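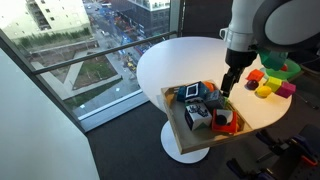 One reader of an earlier draft objected that a ball left in a bowl is plainly put away, that any four-year-old would say so, and that we had made a problem out of a bowl. The same reader asked whether we had children. We kept the objection and have tried to answer it in this section.

4.2 What counts as away

The coding sheet for the Bimon toys began with 2 columns, "in" and "out", and lasted one morning. The wooden container was meant to be "in" and the table top was meant to be "out". Dishes had been put with the toys because they were toys as well, from a tea set, and it had not occurred to us that anyone would use them to hold things. Tea sets have been used in this way for some time.

Figure 3 shows the difficulty. A red ball with a green dish has left the table top proper without reaching the wood. Some coders marked such a ball as away, some as out, and one wrote "at tea" in the margin and moved on to the next sheet. Of the 744 placements coded in Jena, 17 were of this kind. The number is small, but it took up most of the afternoon meetings.

We therefore added a third column, "kept". An item is kept if it is in or on something which is itself still out. The rule is easy to state and tiresome to apply, as a dish may be put into the container with a ball already in it, and then everything is away at once without the ball having been touched. We score this as one move for the dish and none for the ball. The coder who wrote "at tea" thinks this unfair to the ball.
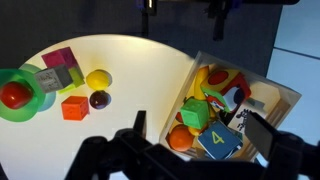

Page last changed: January, section 4.2 only (wording of the "kept" rule)

Figure 3. Round table with toys out and toys away. Red ball on green dish, left, is scored "kept". Yellow ball and orange-red cube are scored "out". Banana and the fabric block with the number 4, both in the crate, are scored "away".

Sorting by kind gave less trouble than sorting by place, though we had expected the opposite. The earlier Theodorakopoulos scheme gives every toy a single kind: block, ball, food or vessel. We adopted it whole. Balls are balls. The banana is food, and has the class almost to itself. The large fabric cube and the smaller hard-edged ones are all blocks under the scheme, which pays no attention to size or to whether a thing would hurt if trodden on. Parents asked to look over the sheet wanted that last point to be the main heading.

Pictures and numbers on the blocks were ignored throughout. A block with an animal printed on it is a block. We hold to this even though it rules out one perfectly sensible way of tidying, with the animals together, and we can offer no defence beyond the length of the sheet.

Colour was recorded but not used. The Panton list supplied to coders had a fixed name for each colour and no entry for anything between orange and red, so a good deal of the set was argued over. Where coders differed we took the name written first. Readers who want to group by colour can do so from the raw sheets, and should treat every orange with suspicion.

Agreement on "kept" was poorest when a toy leaned against a dish without being in or on it. These cases are scored "out" in all the tables that follow. The tables in section 5 leave out the first morning, when the sheet still had its old columns.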